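Clothes swap and mend: sorting update

Quick one as the kettle is on and I've got bags up to my knees. Thank you to everyone in Dindton who dropped things off in January. Annatjie Venter has the tally and it stands at 300 items, almost all of it wearable, which is a lot better than last winter. Knitwear mostly. Not enough children's trousers!! If you have any, please.

Sorting is at Kgomotso's again. Knits in one pile, thin tops in another, anything with a hole or a pulled seam goes to Tumelo for mending. Please don't mix them back together afterwards, it took us till gone nine last time.
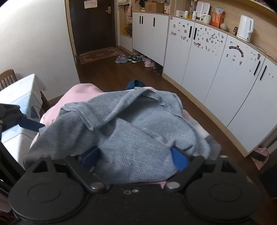
Grey ribbed knit and something pink, sorting at Kgomotso's.

A few asks. Empty the pockets before you hand things in (tissues, so many tissues). Do up zips. Wash it first, even if it's been in a drawer, and no fabric softner please, Ermanno comes out in a rash. Coats on hangers if you can spare the hanger, we're down to our last 2.
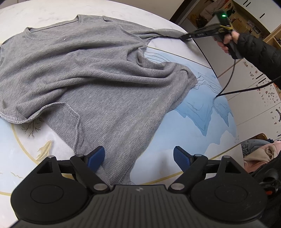
Long sleeves want checking flat on a table, front then back, then run a hand down each arm and round the cuffs. Look just under the collar as well, small holes love it there and you dont see them when it's folded. Waffle knits are the worst for it. Hem next. If the stitching is wavy but sound, leave it, it'll do. Safety pin on anything you want Tumelo to look at, not a sticker, stickers fall off.

Paora Waaka is collecting from the Udard end this month, evenings only, after six. Ring first. Bags tied at the top please and your name on a bit of paper inside if you want the bag back.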